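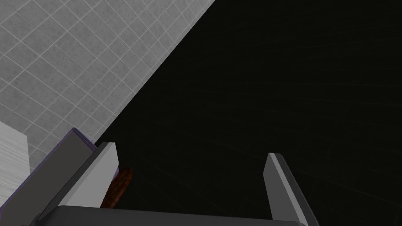

**Tongs** are a gripping tool made of two arms joined at one end or crossed at a pivot, used to lift things that are too hot, too small, too slippery or too nasty to pick up by hand. They are among the oldest metalworking tools still in daily use, and a good pair is a lovely bit of thinking in two strips of metal!

## Forms

There are 2 basic patterns. In the first, both arms spring from a bend at the back and are squeezed shut, as with sugar tongs and most barbecue tongs. In the second, the arms cross at a rivet like scissors, so that long handles (called *reins* by smiths) give the short jaws a tremendous grip. Blacksmiths' tongs are nearly always of this kind, and a smith will often forge a new pair to suit a single odd-shaped job.

Jaws come in a wonderful range of shapes. Flat jaws hold bar, V-bit jaws hold square or round stock, and box jaws have small side lips that stop a flat piece from swinging about under the hammer. Kitchen tongs tend to have scalloped ends, which cope equally well with sausages and salad.

## History

Early smiths probably managed with green sticks before metal tongs were common. Bronze examples are known from the ancient Mediterranean, and iron ones turn up in smiths' graves across northern Europe, laid beside the hammer as a mark of the trade.

## Collections

The Ranasinghe collection, put together by retired farrier Mahfuz Ekanayake, holds 118 pairs, most of them made for shoeing. Its catalogue, edited by Khalil Ghanem, sorts them by jaw instead of by age, a terrific choice for anyone trying to put a name to a rusty find from the back of the shed.

## See also

- Pliers
- Tweezers
- Forge
- Farriery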